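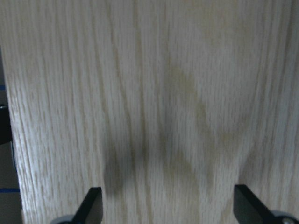
Pale oak veneer, close up

Is "feeding" oak veneer with oil a real thing or a way to sell oil?

3 min read

tallowgate

I bought a second-hand Wiro sideboard from a shop called Gkikas in Fomham for £106. It's oak veneer, very pale, nice grain, no complaints about the price. On my way out the man at the till tried to sell me a tin of Brirkell furniture oil and said the wood would "dry out and starve" without two coats a year. I said no thank you and have been slightly worried ever since.

My parents had an oak table for 20 years and as far as I know it was fed nothing but gravy. It looked fine. On the other hand it was solid oak, and I do have a water ring on the top of this one that I'd like to get rid of before I put anything on it. So, does veneer need oil? And can I sand out the ring, or will I go through to whatever's underneath? Please don't send me the maker's care leaflet, I've read it and it recommends the maker's oil.

passing_plane

Wood is dead. It doesn't get hungry and you can't feed it. I've done up furniture as a sideline for a good while and that phrase annoys me more than any other in the trade.

Oil is a finish. If your sideboard left the factory with an oiled finish, topping it up now and then is sensible, as the surface gets worn by hands and wiping. If it left with lacquer on it, which most flat-pack and shop veneer does, the oil can't get in. It'll sit on top, go sticky and collect fluff, and you'll think the wood needs another coat. I can see how that suits the people who make the oil.

To find out which you've got, put a drop of water somewhere that doesn't show, such as the inside edge of a door, and leave it for ten minutes. If it beads up and wipes away clean, you very likely have lacquer or a decent coat of wax. If it leaves a darker patch, the surface is open or the old oil has worn thin. I wouldn't trust this test completely. Old polish confuses it, so wash a small spot with a little soapy water first and let it dry properly.

Veneer versus solid matters much less for oiling than people make out. It matters a great deal for sanding.
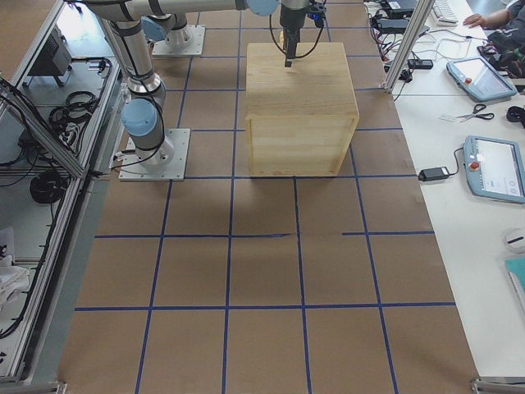
About that ring

White ring: the mark is in the finish. Try a soft cloth and a bit of plain paste wax, rub along the grain, and be patient. Some people swear by mayonnaise, or toothpaste, or a warm iron through a tea towel. I've seen the iron work and I've also seen it leave a mark twice as big, so on your own head be it.

Black ring: water has got through to the oak and reacted with it. Rubbing won't shift that. You can buy oxalic acid, which does work, but read the safety instructions and wear gloves, and expect to have to bleach the whole top if you want an even colour. On a pale finish a single bleached spot will look as bad as the ring did.

If you must sand, use 240 grit and your hand. No electric sander of any kind. Modern veneer is often under a millimetre thick and the edges go first. Stop well before you think you should.
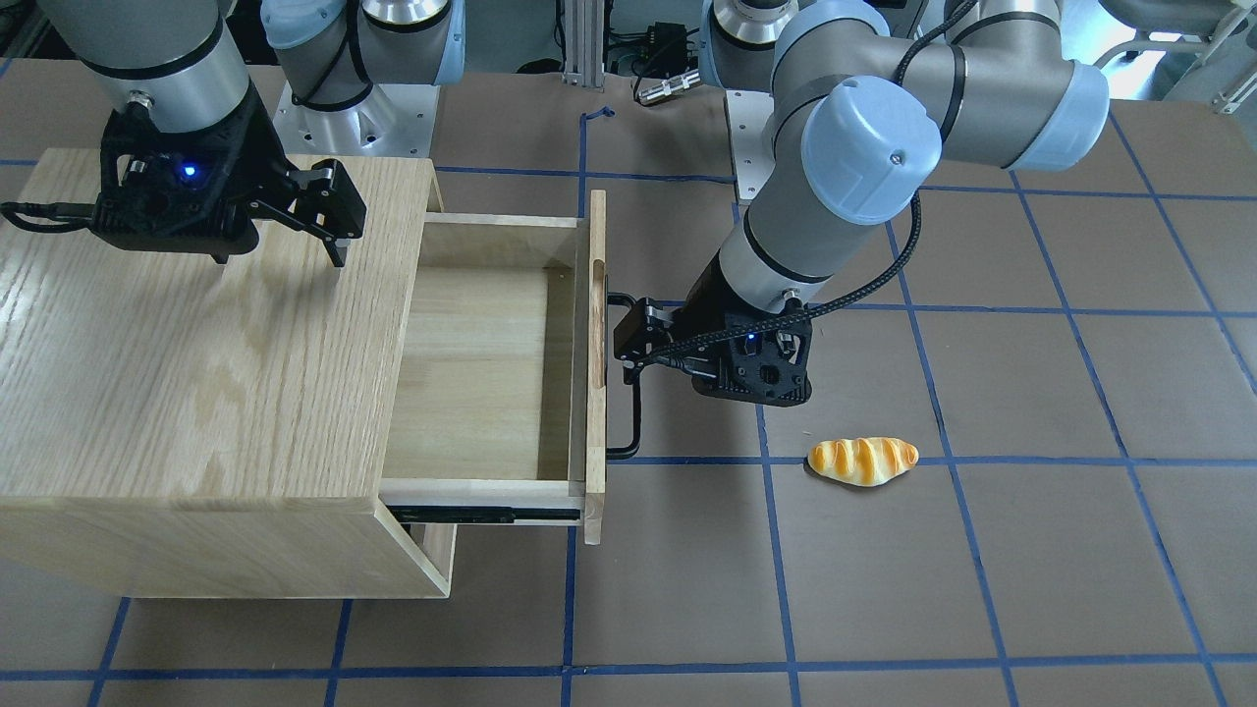
And be wary of the before-and-after photos on the backs of tins. Any dull surface looks richer with something wet on it. You'd get the same effect from a damp cloth, and it would cost you nothing.

hobnob_or_bust

I oil everything we've got every spring, including a veneered bookcase, and it all comes up lovely. I use whatever's in the shed. Never had a sticky one. The smell puts me off my tea for a night but that's all. Get the oil if it makes you happy, I'd say.

No idea about the ring, we use coasters.

nettlebed2

The first answer is good but I'd add that a rag soaked in linseed oil can heat up and catch fire on its own if you leave it scrunched up. Lay it out flat outdoors until it's stiff. That one isn't a sales story, it's printed on the tin for a reason.

Also I'd ask the shop what finish is on it. They may not know, but if they don't know, you can ignore what they said about two coats.

Comments (4)

tallowgate: Did the water drop inside the left door. Beads up. So lacquer, and the tin can stay in Gkikas. The ring is white, I'm off to find some wax.

lidless: I had the same speech about a chest of drawers. Mine was laminate.

passing_plane: Good. Small amount of wax, buff it off, don't build it up.

hobnob_or_bust: Mine still look lovely.

Related
Can you wax over lacquer?
Lifting veneer at the edge of a desk: glue or leave?
Do humidity pots near a radiator do anything?
Drawer sticks in May, fine in winter
Is beeswax polish with added silicone worth avoiding?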